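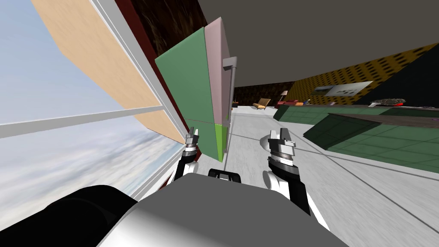 Can it get the milk out yet?

Short answer - sort of. Sometimes. Ask again in February.

I spent a Thursday at Skumex, top floor of a cold block in Pandville, watching their home robot learn kitchens. All of it simulated. Pink and green fridge, yellow wall, a red sofa down the far end. Nothing spills, nothing breaks, and if it goes wrong you press a key and start again.

They do start again. A lot. The fridge job was set 1,000 times in the last round and the door came properly open in 117 of them. Mererid Samuel, who runs the kitchen team, reads me the figure without blinking. The round before it was 62.

"People think the pull is hard," she says. "It's the getting there." A hand that stops a bit short grabs air. A bit far and it's shoving the door. And close up, the wrist camera hasn't got much to go on.
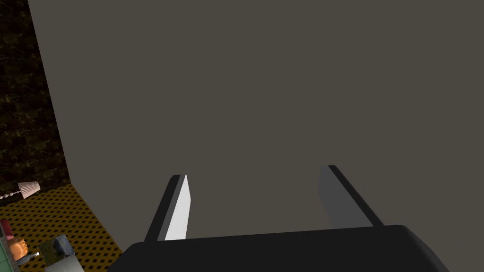 Big plain surfaces are the worst for it, Samuel says. A person would just pat about untill they found an edge. The robot has to work out where it is from not very much, and it often picks wrong and carries on, quite sure of itself.

So what's it good at? Slow, dull stuff. Rocha, the older model, will wipe a table all afternoon. Mirnel, the new one, has two arms and far better reach, and on a good run gets its fingers round a thin rod handle first go. I watched it do that and felt weirdly proud. Then it let go. Then a long think.

My own fridge takes me two seconds, with a baby on one hip - I timed it when I got home. 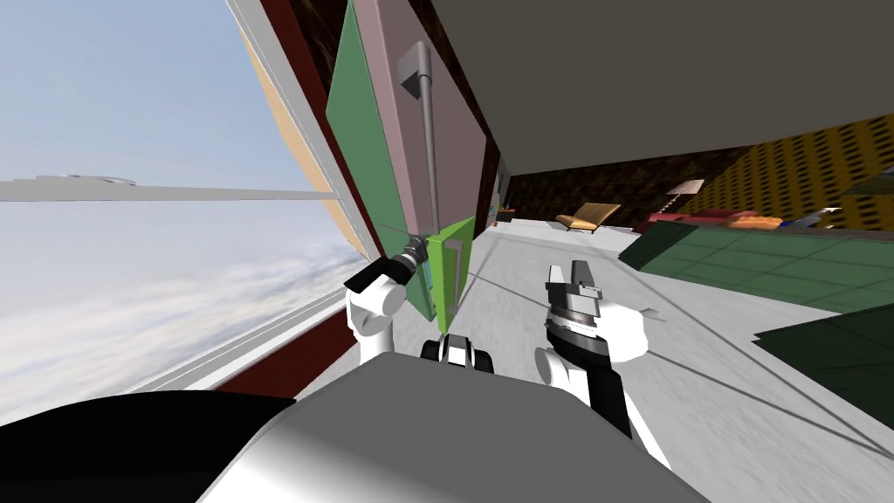
What about a real kitchen?

Not before the simulated one is boring, says Samuel. She wants the door right nine times in ten, then the shelf, then the milk itself, wich nobody has tried yet. After that a test flat downstairs, with a real fridge they've already bought. It's plugged in. The team keep their lunch in it.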